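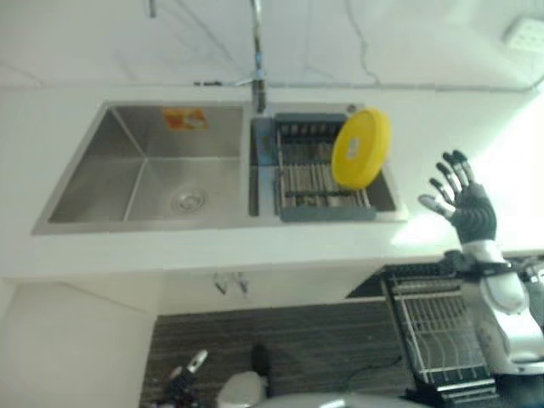
How to clean a stainless steel double sink without buying six bottles of something

Most sink advice comes from people with a cleaner to sell. I've tried a fair amount of it in my own kitchen, usually because Stella Mugo sent me a link and swore by it, and I've ended up back at dish soap, baking soda and a soft cloth. If your sink has been scorched by bleach or scratched with steel wool, none of this will make it new again. Neither will the $40 kit.

What you need

Dish soap
Baking soda
White vinegar
A soft sponge and an old toothbrush
Two dry cloths

Step 1. Clear both basins

Take out the dishes, then the rack. People who keep a drainer in the small basin tend to clean the big basin and call it done. The small one is usually worse. Lids, caddies and trays go on a towel on the counter while you work.

Step 2. Wash before you scrub

Squirt soap on the sponge, wipe down the walls and floor of each basin, rinse. Any grit left in there becomes sandpaper in the next step. I skipped this for years and have the swirls to prove it.

Step 3. Baking soda, with the grain

Brushed steel has faint lines running one way. Find them and follow them. Sprinkle baking soda on the damp surface and rub gently along the lines, never in circles. Go into the corners with the toothbrush, especially in a square-cornered basin where the sponge just skates past.

Step 4. The drain

Lift out whatever cover or strainer comes out by hand and scrub the underside. If yours doesn't lift, leave it alone and work the toothbrush through the slots. As for the fizzing trick with vinegar and baking soda, it looks busy. I've never had it shift a real clog, and the two mostly cancel each other out. Hot tap water and soap do as much for a smelly drain.

Step 5. Hard water marks

Save the vinegar for these. Wet a cloth, lay it on the chalky spots around the faucet base for 3 minutes, then rinse well. Don't leave it overnight, whatever the video said. If you have a stone counter, keep vinegar off it altogether.

Step 6. Stickers

A sticker inside a basin can stay if it isn't bothering you. If you want it gone, soak it with a warm, wet cloth, peel slowly, and rub the leftover glue with cooking oil. Wash the oil off with soap. No razor blades, please.

Step 7. The rack

Metal rods are easy. The plastic end pieces are where the slime collects, so turn the rack over and brush the joints. Caddies need the same treatment underneath. Dry everything before it goes back.

Step 8. Dry the sink

This does more for the shine than any polish. Wipe both basins, the divider and the faucet with a dry cloth. Some folks finish with a drop of olive oil. It looks great until the next load of dishes, so I don't bother.

How often? Soap and a wipe every night, baking soda on Friday if you remember. My sink gets it when I notice the corners.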